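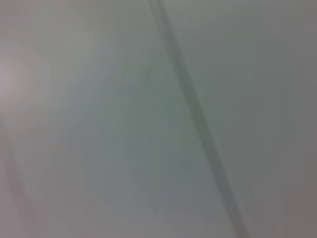 Closest I've got to the color. Gray-green, more gray at night.

harpreet_leclerc
October 18, 2025
Ok paint people, I need help matching this. I started on the laundry room cabinets in January with a can of Brimar satin, did all the uppers, then life happened. Now I want to do the lowers and the label on the can is one big drip. All I can make out is 2551 or maybe 2557?? My photo is blurry but the color is pretty close to what I see in the room, a cool gray with a bit of green in it. Anybody recognize it?

fola74
Ooh I like that! Looks a lot like the Charbonneau sage I put in my mudroom. Mine goes gray too as soon as the sun's gone.

jerkero
Can't match anything off that, sorry. Every screen shows it different. Take a door down and bring it to the counter, they'll scan it while you wait.

harpreet_leclerc
The doors are a pain to get back on straight (ask me how I know). Would a drawer front work?

jerkero
Sure, anything flat and clean. Wipe it with dish soap first.

fola74
I'd still grab a Charbonneau sample, it's a few bucks and you might get lucky

jerkero
Then you've got two greens in one room. Uppers and lowers right next to each other, you'll see it every time you do a load.

fola74
Lots of people do two tones on purpose! My lowers are darker and I love them.

harpreet_leclerc
Hmm, now I'm tempted to go darker on the bottom. Has anyone used Brimar over old melamine without sanding? The uppers I scuffed with 800 and it seems to be holding.

jerkero
800 is way too fine for that. Use 180 and a bonding primer.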